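New house rules for suturing practice on the robot

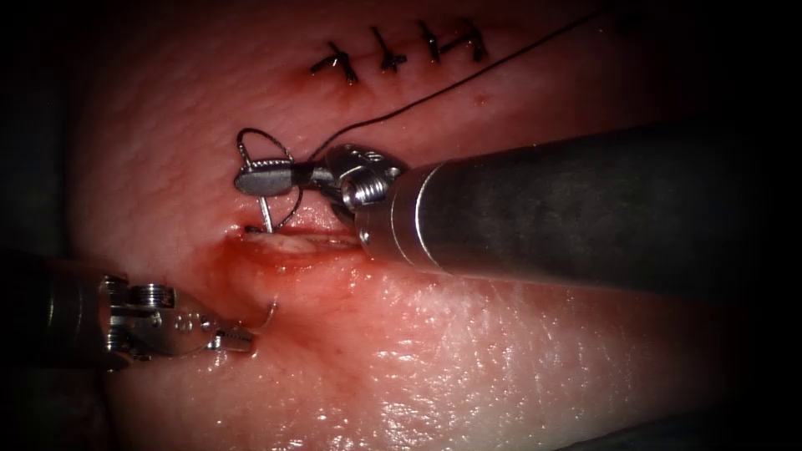
Page last changed: Wednesday, February 25, 2026

Well, we finally have them in writing! After a lot of back and forth (and one very long lunch), the skills centre at Grandedstead has put out its good practice rules for anyone stitching with the robotic instruments, and I've been through all 14 pages so you don't have to.

Most of it is stuff the old hands do already. The needle stays in view whenever a jaw is holding it. If you've got the needle driver in one hand and the forceps in the other, the free one waits close by, over the work, and doesn't go wandering off. Interrupted stitches get tied and trimmed one at a time, tails short, before you start the next bite. You can see four finished ones along the top of the pad, with the fifth on its way.

The bit that got people talking is the sign-off. From July, every trainee needs 16 supervised hours before they can book the console on their own, and a grasper that's been dropped or knocked goes back to the bench for a check, no arguments. Solveig Lundgren, who wrote most of the draft, told me she'd wanted more hours than that but settled. Trevor Rowbotham thinks it's still too many for people coming over from open surgery, and I have some sympathy, though I did my own hours slowly and was glad of every one.

There's also a new logbook. Tissue pads, needles and thread all get written down at the end of a session, along with any fault message, even the ones that clear themselves. I know, more paperwork! Alfie Kettle has promised it fits on a single sheet.

Comments are open until the end of next month. Drop them in the tray outside Room 889 or catch Solveig in the hallway.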